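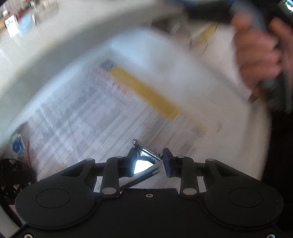

Riline Bulldog Clips, Small, Box of 151

I've sold stationery from my little shop in Madton for years now, and if you asked me which thing I'd rescue in a fire it would probably be a box of these. I know, I know, they're clips! But I get through a silly amount of paper (invoices, order slips, my terrible drawings for the window display) and staples drive me up the wall.

They're steel, with a good strong spring and a row of little teeth along the mouth, so the sheets stay put when you pick the bundle up by one corner. I've had 30 pages of ordinary copier paper in one without it complaining. Past that I'd go up to the medium, and for card I'd go up sooner.

The teeth can leave a faint mark on soft paper - fine for receipts, not so fine for watercolours. If you're clipping something precious, fold a scrap over the edge first. Takumi Sasaki, who buys them for his print studio, does this with every proof and says he hasn't spoiled one yet.

We used to stock the Lemus ones, which were a bit cheaper, but the spring went slack after a few months and I got fed up with people bringing them back. The Riline box costs a touch more and I've had no returns so far.

Size: small, 32 mm across the mouth
Finish: bright steel, no coating
Pack: 151 clips in a card box with a lift-up lid
Also sold as: trade carton of 1,000, loose
Order code: 636

They come from Sandoval, our wholesaler, and the next delivery is in August, so if the page says we're low then we really are low. Drop me a line if you want a carton put by. You can have a single clip to try as well, just ask at the till or add a note to your order and I'll pop one in the parcel.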